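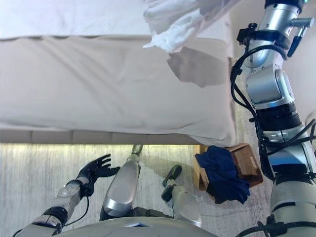 **Who is responsible for a room while the robot is working in it?**

The room attendant named on the shift sheet is responsible, from the moment the robot is called to the door until the room is signed off.

## 4. Working a shared room

This section applies to room attendants and floor supervisors at the Trallstead and Mikby houses. It replaces the bed-making pages in the November edition. Charging and storage are covered in Section 6.

### 4.1 Division of work

The robot is assigned bed linen: stripping, laying covers and sheets, and placing used linen in the basket. The attendant keeps the bathroom, surfaces, minibar and final inspection. Corners and creases are checked by hand on every bed.

Attendants no longer lift mattresses alone. If a fitted cover has to be pulled under a corner and the robot does not manage it, call a second person.

### 4.2 Before calling the robot

1. Knock, enter and confirm that the guest has left.
2. Remove personal items from the bed and bedside surfaces. Enter lost property under code 971.
3. Move chairs, bags and loose rugs away from the near side of the bed.
4. Set the linen basket on the floor by the near corner. It must be open and empty.
5. Switch on the room lights. Under-bed lighting alone is not enough.
6. Place clean linen on the luggage bench in order of use, fitted cover on top.

> **Note:** Bed frames differ between floors. Select the correct frame type in Flurero before the first room of the shift. The setting is kept until it is changed.

### 4.3 Starting the task

1. Open the room in Flurero and choose *Bed, full change* or *Bed, top sheet only*.
2. Stand where the robot and the door are both in view.
3. Press *Start* and wait for the tone.
4. Begin the bathroom once the robot has taken hold of the first piece of linen.

> **Caution:** Keep hands and cloths clear of the arm joints and cables. Do not take linen from the robot's hand while the task is running. Press *Pause* and wait for the second tone.

### 4.4 If the task stops

| Code | Meaning | Action |
|---|---|---|
| 6 | Linen caught | Pause, free the linen by hand, resume |
| 86 | Basket not found | Return basket to the near corner, resume |
| 1537 | Arm fault | Press the stop button, leave the room, call Vuorinen service |

After two stops in the same room, finish the bed by hand and record it as *manual*. Manual beds are not counted against the attendant.

### 4.5 Time and records

Room times were reset when the robots came into use. The supervisor plans from the whole floor, and the time shown for a single room is not used in appraisals. Breaks stay as printed on the shift sheet, whether or not a task is running. Pause the robot before leaving the floor.

Questions about planned times go to Urho Saarinen, housekeeping office, Trallstead.

Issued August 24, 2020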